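Clubs > Robotics > Tamcombe > Minutes

Tamcombe Robotics Club, Friday meeting, 4 p.m., library back room

I'm taking minutes again (Lenni Peltonen did them last time and I can't read a word!), so bear with me.

We started with Brudo, our gripper arm project. Melaniia Marchuk had the simulator up on the big screen and took us through the new room, with its pale blue walls and white baseboard. We argued for ages over whether the fingers should start wide open. Vote was yes, so they start wide open.

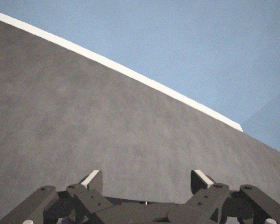 Fingers apart and nothing between them in either view.

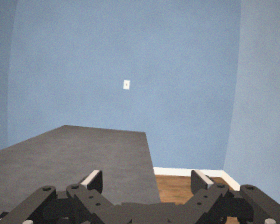
Lenni wants the grip script done before we go near the Sumurer qualifier, and I said fine, but then somebody else has to do the poster. Melaniia took it (thank you!!). She'll also ask Kárason if they'd still let us use their workshop for two evenings.

Money: we have $346 left. I'd like to spend some on a second laptop charger, and Lenni would like to spend all of it on servos. We parked that.

To do:
Lenni - grip script, first draft
Melaniia - poster, email to Kárason
Me - book the room, bring the good extension cord

Next meeting same time, and please bring your own snacks.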